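Order Picker and Shelf Helper, Part Time
Girier Neighborhood Market, Dudwood

We're looking for someone friendly and steady to join us at our store in Dudwood, filling grocery orders for customers who would sooner have their shopping put together for them. It's a good job for a person who likes being on their feet and doesn't mind being asked where the mustard is (it moved in February, and people are still asking).

Most of your shift goes to picking. You take a basket and a list and work your way through the aisles, starting with the dry goods and finishing with the drinks. We carry 2,116 different items, which sounds like a lot, and it is, but you'll be surprised how soon your feet learn the way! On a busy Wednesday we put together more than 100 orders between opening and closing, so there's always somebody nearby to point you to the right shelf.

The drinks take a little extra care. Soda and water get pushed to the back, bottles tip over, and a green one looks a lot like the green one next to it, so we ask you to read the label each time and stand up whatever has fallen while you're there.
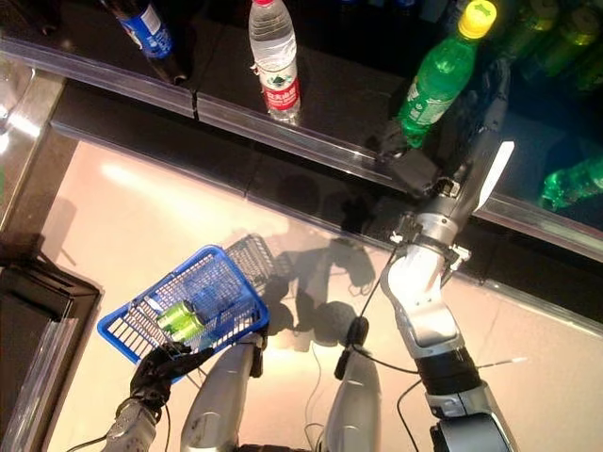 One of our pickers, asked what new people should know, said that the drinks shelf was the part she had dreaded most and now liked best, and that her only advice was to put the cans in first and keep the bread for last.

You'd be working 26 hours a week, mostly mornings, with a start at 7:30. You should be able to lift a case of water and be kind to people who change their minds. Store experience is nice to have, but we're happy to teach you. You'll get a staff discount, a paid lunch break and all the coffee you can drink.

To apply, stop by the service desk and ask for a form, or leave us a short letter telling us a bit about yourself and which mornings suit you. We'd love to meet you!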